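Stop Buying Fingers You Don't Need
By Cosimo Lombardi
3 Oct 2024

Every few months someone asks me which gripper to put on a small arm, and they have nearly always decided already. They want the one with the most joints. I think that is the wrong place to start, and I have spent enough of my own budget at Plemden to say so.

Our sorting test is dull on purpose. Fruit goes in one basket, office supplies in the other, and the labels are written by hand. A banana, a roll of tape and a stapler will tell you more about a hand than a sales video will.
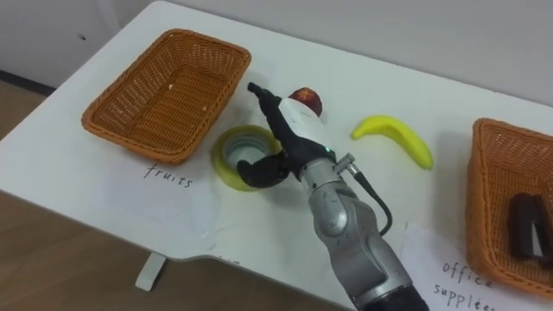

Tape is the item I watch. It is low, it has a hole in the middle, and there are several sensible ways to pick it up. A finger through the hole works on paper, but then the finger has to come back out over the basket. A pinch across the rim is simpler and asks for better aim. Most of the trouble people blame on the hand is really aim, and aim comes from the camera and the controller.

Italo Santoro, who runs the bench at Astby, disagrees with me. He says a fancier hand forgives a bad camera. Sometimes it does. But he also spent 2,000 dollars on spares last year, and I spent 185 -- and my arm was running in March when his was in pieces.

So here is my advice. Fix the lighting. Put the camera where it can see past the wrist, because a wrist housing hides more of the table than you expect. Run the same few objects 55 times before you change any hardware, and write down each miss.
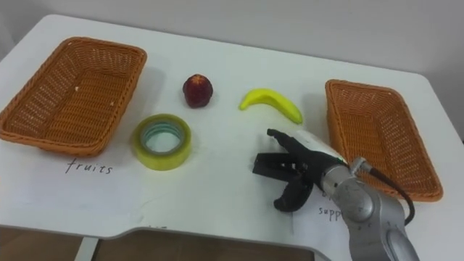

Fruit, tape and two baskets on the sorting table, with the gripper open.

If the misses are still in the grasp after that, go shopping. Until then a plain gripper and a better view of the table will do, and the money can wait for the next arm.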